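Home baking help > Pastry and dough

Butter keeps leaking out of my rough puff, what am I doing wrong?

Asked 13 July 2022
Viewed 853 times

Evum92

Hello all, I hope this is the right section. I've been making shortcrust for years and never had any bother with it, so this spring I thought I'd have a go at rough puff for sausage rolls. The first batch was lovely. Every batch after that has been a greasy disappointment and I can't for the life of me work out what changed.

What happens is this. The dough goes together well enough, it looks all streaky as it should, and I do the folds. Then it goes in the oven and within ten minutes there is a pool of butter in the tray and the sausage rolls are more or less frying in it. They taste all right (my family eats them, so they can't be that bad!) but the bottoms are hard and there are hardly any layers, just a sort of thick biscuity crust.

The recipe is the one off the back of the Rácz flour bag. I halve it, so it comes to 115 g of butter, and I use plain flour, a pinch of salt and cold water. The butter is cut into cubes straight from the fridge. I roll it out with a normal rolling pin and do the four folds one after another, since the bag doesn't say anything about stopping. Oven is at 180 on the fan setting, an old one that came with the house.

Is it the butter? I did switch from block butter to one of the softer ones at some point, but I couldn't swear to when. Should I be using strong flour instead? Any help gratefully received, there is a family picnic coming up and I have rather foolishly promised sausage rolls.

zultis_kitchen

Oh I do feel for you, I had a whole winter of this. My guess is that it's the folds. Four in a row without a rest is a lot to ask of any dough, and of the butter even more so. By the third one it will have gone soft and started to work its way into the flour, and once that has happened there's nothing left to hold the layers apart. Your first batch may simply have been made on a chilly day.

What I would do is two folds, then into the fridge wrapped up, then the other two, then back in the fridge again before you shape anything. It makes the whole business longer but most of that time you're off doing something else. I usually do mine in the evening and leave it overnight, and it's a pleasure to roll in the morning.

The softer butter won't be helping either. The ones that spread from the fridge are either whipped or have oil in them, and they melt before the pastry has had a chance to set. Go back to the block. It needn't be an expensive one, I've had very good results with the cheapest in the shop.

Don't be tempted to add more flour when it gets sticky, by the way. A light dusting is fine, and brush off what's left before you fold. If it's really clinging to the pin then it's too warm and it wants to go away for a bit. I used to fight with mine and it always won.
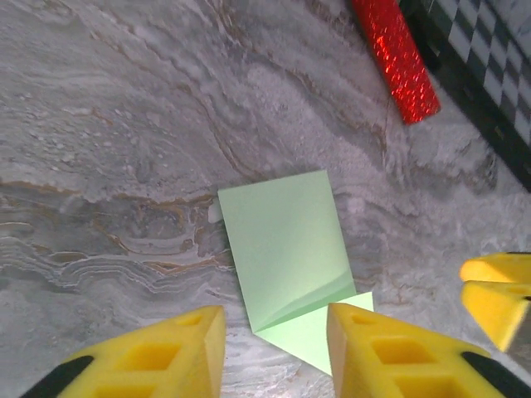
How long should rough puff rest in the fridge between folds?

Thirty minutes is enough on an ordinary day. In hot weather give it forty-five, and if the dough springs back when you roll it, put it away for another fifteen and try again.

Sorry, I've put that on its own as I get asked it such a lot. Going back to your oven, I'd say 180 fan is a bit on the gentle side. You want a good blast of heat at the start so that the water in the butter turns to steam and pushes the layers up. Try 200 fan for the first fifteen minutes, then turn it down to 180 until they're a proper deep gold. If yours is an old one then it may well be running cooler than the dial says. I bought a little hanging thermometer from the hardware shop in Jollum and found mine was a long way out, which explained a good many flat cakes.

Last thing, chill the sausage rolls once they're shaped and cut, on the tray, while the oven heats up. Egg wash on the top only and try not to let it dribble down the cut sides, as it glues the layers together. Good luck with the picnic!

crumbsandall

block butter. freeze it and grate it. job done

Also 200 degrees not 180

jollum_pie_lady

I agree with most of what's been said, though I'm not so sure about grating. It's a nice trick and very quick, but the bits end up rather small and I find you get something closer to a flaky shortcrust. For sausage rolls that may be exactly what you want! For anything where you're after height, like a pie lid or vol-au-vents, I'd stick with cubes and leave them fairly big. They should still be visible when the dough comes together, and it should look as though you've made a mistake.

On the flour, plain is fine. I've tried strong and I've tried half and half, and the half and half does give a slightly crisper result, but it also wants more resting or it shrinks away from everything. I wouldn't change it while you're still sorting out the other problem or you'll never know which thing did it. Same goes for the water – keep to the recipe for now, and make sure it's cold from the fridge with a squeeze of lemon if you have one.

One question back to you, how wet is your sausagemeat? Some of the supermarket ones let out an awful lot of fat, and I wonder if part of what's in the tray is that and not butter at all. You could bake a plain strip of the pastry next to the rolls next time and see what it does by itself. I'd also put the tray in the oven to heat up and slide the rolls onto it on their paper, it does wonders for the bottoms.

Evum92

Thank you all so much! I've had a look in the fridge and it is indeed a spreadable one, so that's going on toast from now on. I hadn't thought of the sausagemeat at all. I'm going to do two folds tonight and two tomorrow with the block butter, and a plain strip on the side as suggested, and I'll come back and say how it went.

zultis_kitchen

Do! And if you have any pastry over, it freezes beautifully. Stack the trimmings flat, don't squash them into a ball.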